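Come help us write the rules for hand-held gripper work

I'm Uliana, and I'm looking for people to join the practice group at Skultorero for the first part of next year. We have a house rulebook for folks who record tasks with hand-held grippers, and it needs fixing. Parts of it were written by me at my kitchen table, and it shows!

We've collected 283 comments on the current draft so far, mostly from operators at Zavus and Sidotton. Some of them flatly contradict each other (when do you call a failed grasp a failed take? how long can a shift be before your wrist gives out?). Svyatoslav Sirko and I have been sorting through them, and we'd love company.

The section I lose sleep over is the one on small packaging jobs - films, seals, caps, anything thin you have to pinch and pull. Our draft says the free hand may steady the item but must stay clear of the fingertips, and I think "clear" needs a real definition.

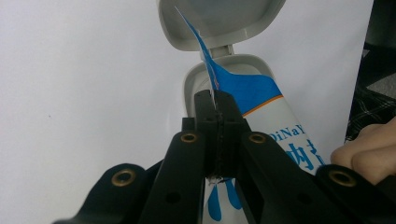

Do I need to have worked with robots before?
Anyone who's comfortable using their hands and willing to argue about wording is welcome, and we'll teach you the grippers on your first day.

You'd come in for 2 sessions a week, try each draft rule on real household items, and tell us where it's vague, annoying or unsafe. Chie Kawaguchi runs the safety side and has the last word on anything to do with pinch points. Marta Hnatiuk keeps the text tidy, so please don't worry about your spelling.

We have eight places, all paid by the hour, and the new rulebook should go out in June. Left-handed people, please do apply - the draft barely mentions you and I'm embarrassed about it.

Send me a few lines about yourself and one workplace rule you've always thought was badly written. No resume needed. I'll write back to everybody.

Uliana Kovalchuk
Posted December 29, 2019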